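2020-09-15
Tabletop, back wall bench – surface condition and refinishing tests

Finished the write-up on the gray top today. Bence Vass wants a decision on whether we refinish it or replace it, so I'm putting what we have in one place.

The top came over from the Plollham room in April. It measures 1,366 mm along the wall side. It has been wiped down with whatever was on the shelf at the time, and nobody kept a record of that before we got it. From now on, please write the product and the date on the card under the top.

Went over the surface with a damp cloth, then a dry one, then looked at it again under the side lamp. The haze comes back as soon as the water is gone. Soo-ah Noh thinks it is old cleaner residue built up on top of wear. I think it is mostly wear. The test patches should settle that.

The marks that matter are the two long ones. One is a thin whitish scratch running diagonally through the middle and up toward the far right corner. The other is on the right half, more or less straight away from you with a slight curve in it. Between them there are a lot of shallow arcs and swirls, worst near the center. I can't catch a fingernail in the arcs. I can in the diagonal, for part of its length.
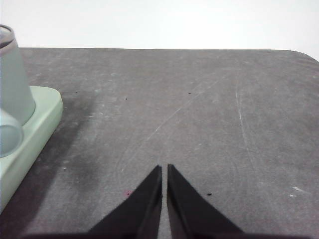
Test patches

All on the underside first, at the left end, where there is some of the same finish. Four patches, each 70 mm square, taped off.

Patch 1. Warm water and dish soap, soft cloth. No change I could see. Cloth came up gray.

Patch 2. Hileo cleaner, diluted as on the bottle. Took off some of the haze and left an even dull surface. Good result for five minutes of work.

Patch 3. Hileo, full strength. Same as patch 2 but streaky at the edge by the tape. No reason to use it this strong.

Patch 4. Gray nylon pad, light pressure, then Hileo diluted. Too shiny. It would show up next to the rest unless we did the whole top, and then we would have to keep the strokes even across the full length. Bence tried it a second time with the pad wet and got the same.

Scratches

Tried the Flotura wax stick in charcoal on a short scratch I made myself on the underside. Color is a little warm but it fills well. Wiped off the extra with a plastic card. It held after 160 passes with a dry cloth, then started to lift at one end. Have not tried it with a cup or anything heavy dragged over it.

Soo-ah asked if the far edge could be trued up while we are at it, as it isn't quite straight. I would leave it. It faces the wall and taking it down means redoing the rounded corner to match.

Plan

Diluted Hileo over the whole top, two rounds, let it dry overnight between them. Wax in the diagonal only. Leave the arcs alone.

Still to do: order one more wax stick, and ask Bence if the cooler charcoal is still sold.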